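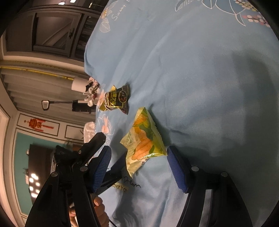
Section 4. Setting up the packet tidying task

This section is for the person who will try the Skakari two-finger unit with small food packets on a soft surface. Please read it to the end before you switch on anything. The hard-surface tasks (cups, boxes, cutlery) are in Section 3 and they are easier. If you did not finish Section 3, go back to it first.

4.1 What the machine can do today

Many customers write to us with the same question: can it put away the snacks after the children had their friends at home? Our reply is that it can do a part of this work, slowly, with a person near. In our July tests at the Drernlow apartment we made 3,644 picks on printed cotton, on a sofa cover and on a bed. The unit was good with stiff packets lying alone. It was much less good with film that is crumpled, and it was poor with any packet that rests in a fold of the cloth.

A child of 5 does this chore without thinking. For the machine it is still a difficult chore, for three reasons which you will meet in the steps below: shiny film, soft ground and busy patterns.

4.2 Before you begin

You need:
- the gripper unit with both ribbed finger pads fitted
- the Tallberg base plate, or the hand grip if you teach by hand
- one cloth, spread on a bed, sofa or table
- a few sealed packets of different size and color
- one open bin or basket for the result

CAUTION: Keep fingers away from the linked bars when the power is on. The bars close like scissors. The force is small but it can pinch the skin.

CAUTION: Do not use glass jars or open food in this task.

4.3 Preparing the surface

1. Spread the cloth and pull out the largest folds. You do not need to iron it.
2. Put two packets near the middle, with a gap between them. Later you may let them touch.
3. Turn down any strong lamp that shines straight on the film.
4. Move other things from the cloth, or mark them as "leave" in the object list.

Note: Printed flowers and letters on the cloth are allowed. However, software before release 627 sometimes took a printed flower for an object and tried to lift it. Check your release under Menu - About.

4.4 Teaching the pick

1. Hold the unit above the packet with the fingers open.
2. Lower it until the pads are on the two sides of the packet. Do not press the cloth down.
3. Aim for the sealed ends if the packet is long. The ribbed seal is flat and gives the pads something to hold.
4. Close slowly. Stop when the film begins to bend.
5. Lift by the width of a hand, wait, then carry it to the bin and open.
6. Repeat with the packet turned to another direction.
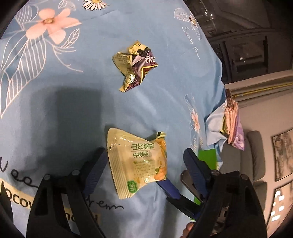 Figure 4-2. Pads on both sides of a corn paste sachet, with a crumpled wrapper further up the cloth.

Note: A wrapper that is twisted, like the purple and yellow one in Figure 4-2, has no good side. Teach it as its own object, with its own name. If you give it the same name as the flat sachets, the unit will mix the two shapes and both results become worse.

4.5 How many examples are enough

Our engineer Judite Magalhães recommends almost 2,000 picks before you let the unit work alone on one type of cloth. This is a high number for a family, we know it. You can load the Barros starter set, and then add your own picks for the packets that you buy often.

4.6 If something goes wrong

The pads take the cloth together with the packet.
Raise the stop height one step. If the cloth is thin, fasten its corners.

The packet slides out when the unit lifts.
Clean the pads with a damp cloth and let them dry. Old pads lose their ribs - order new ones when the ribs feel smooth.

The unit stops above the packet and does not go down.
Usually this is a reflection. Turn the packet a little or change the light.

The unit picks the neighbor packet.
Make the gap larger and teach again.

4.7 What is not supported

Stacks of packets are not supported in this release. The unit cannot separate packets that lie side by side, and it may push the whole stack to the floor. Folding the cloth after tidying is also not supported. Wenche Hägglund tests a stacking mode at present, but we cannot give a date.

Continue with Section 5, Emptying the bin.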